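Zalewska heated throw, queen size: three winters in

Our house is a weatherboard on stumps with a gap under the laundry door you could post a magazine through. Last June I gave up pretending that a second jumper counts as heating and bought another Zalewska throw, having already worn one of them into retirement. So consider this a review by someone who has paid twice, and weigh my judgement accordingly.

It's a big fleecy rectangle with a wire running through it and a controller on the end of a cord. Three heat settings and an auto-off. I paid $80 for the second one, on special. The first cost more and came with a carry bag I've never found a use for.

Heat

Setting one is a rumour. Setting two is where you'll live. Setting three is for getting into a cold bed, and should be turned down before you nod off unless you enjoy dreaming about the Nullarbor. It takes nearly 28 minutes to get properly warm from cold, and the box has other ideas on the subject. I switch it on when I start the washing up and it's ready by the time I've run out of excuses to stay in the kitchen.

The wires are easy to feel if you go looking for them and easy to ignore if you don't. My neighbour Burgi Sutter can't ignore them and went back to a hot water bottle within the week. She brings this up.

The controller

Whoever designed the controller has never been under a blanket. The slider is on the side, the light is on the back, and the cord leaves from the end you'd naturally hold. The light is also a vivid green, bright enough to read by, so mine wears a bit of electrical tape.

It does unplug from the throw for washing, with a good firm click. The older one had a connector that worked itself loose whenever the dog turned around.

Fabric and washing

The pile on the new one is thicker than on the old and hasn't gone to pills yet, though I'm told to give it time. Cold gentle cycle, no spin to speak of, then over the clothes horse for two days while everyone complains. Don't tumble dry it, whatever your brother-in-law reckons.

I've ended up judging every soft thing in the house by its edges and its back, where the savings get made. A good plush has a dense, short pile and a smooth reverse, and the overlocking along the edge should sit in even little loops.

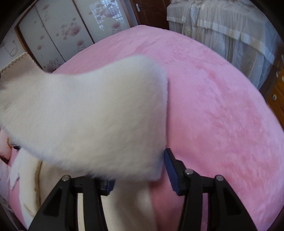
Compared with the Idell

Bhupendra Sandhu at work lent me his Idell for a fortnight. It heats faster and the controller makes sense, but the fabric has the hand-feel of a car boot lining and it's a good foot shorter. I'm not tall and my feet still stuck out. If you only want something for the couch, get the Idell and keep your socks on.

Verdict

Buy it on special, tape over the light, and check that the cord reaches your power point before you throw out the box. Mine didn't.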